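Cable routing and the sorting job, part whatever

Saturday, May 10, 2025

Most of this week went into cables. I had planned to spend it on the grasp code, but on Monday the gripper lead snagged during a wrist turn and pulled its plug halfway out, so the code had to wait.

The lead used to run straight down the arm with zip ties every few inches. That works fine until the wrist goes past a half turn, and then there's no slack where you need it and plenty where you don't. I cut all the ties off, left a loop at the gripper, and put a strap on the link instead. The strap can be undone in two seconds. The zip ties meant finding the side cutters, which are never on the hook at Saltness.

I also slowed everything down. Joint speed is capped at 10 percent while I'm testing at the bench, and I keep a hand near the stop button. The arm isn't big but it will happily push a plate onto the floor.

The job itself hasn't changed. Pick up a cube, put it on the plate of the matching color, go back to the hover point, repeat. I've been calling the program Womwood because the folder needed a name. It has two cubes to deal with for now, one purple and one light blue, and a plate for each.
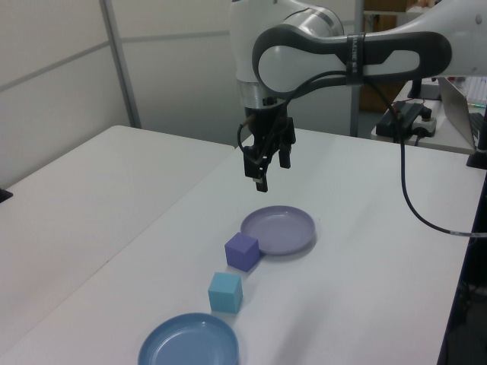

Yamila Toledo thinks I should stop fussing with color and fix the hover height first, as the fingers come down at a slightly different spot depending on which way the arm swings in. She'd put a pointed rod in the gripper, touch off on a taped cross from both directions, and write down the difference before changing a line of code.

I did that on Thursday night. Coming from the left and coming from the right gave me points 2 mm apart, which is enough to make a finger land on top of a cube if the cube is sitting at an angle. Part of it was a loose bolt on the base mount. I tightened that, ran it again, and the gap got smaller but didn't go away. For now every approach comes in from the same side. It's slower and I don't care.

Color was the other headache. Purple and light blue are easy to tell apart at noon and much less easy at nine at night under the shop tubes. I took 31 sample shots at different hours and set the thresholds by hand from those – tedious, but the misses are down.

Next up is a proper run of 300 picks with a log file, so I can stop going by feel. I also want a cover for the control box before August, when the dust from the router table gets bad.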